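The shirt took 81 seconds. Sevim Ateş folds one in four, so she is not yet worried about her position in the household.

"People ask me when the robot is coming to do the laundry," she says. "I tell them it's already here. It's the socks that are holding things up."

Ateş runs chore trials at Nakon, a small company that tests home machines before anyone tries to sell them to you. Her current list has 122 jobs on it, from wiping a counter to closing a stubborn drawer. The machines can manage around half, provided the counter stays where it was yesterday.

Marks on a pale surface are a favorite topic. A person glances at a brown smudge and knows whether to reach for a cloth, a scraper or a new surface. "We decide that before we've put the coffee down," she says. "The machine has to be taught that a stain and a shadow are different problems."
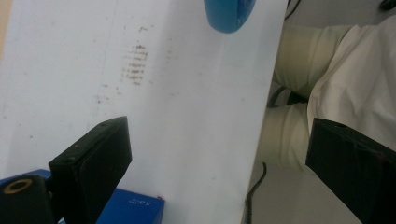 Sevim Ateş

Shop floors are kinder. At Vernau, a parts supplier she visited in February, an arm moved 200 boxes from one shelf to another and never once asked about lunch. Then a box arrived with its flap open. "It stopped — very politely — and waited for a human," she says. The human closed the flap.

Does more practice help? Some. A grip that fails on the first towel can be decent after 1,000 towels, though she notes that her nephew needed fewer, and he was being paid in cookies.

I asked what she would hand over at home tomorrow, if she could. She thought about it for longer than a shirt takes.

"The dishwasher," she said. "Unloading only. I have opinions about loading."

Related
Ullness tries a self-driving mop
Who fixes the fixers? A day at Rees
Five drawers, one arm

Contact us | Copyright Ullness | Back to top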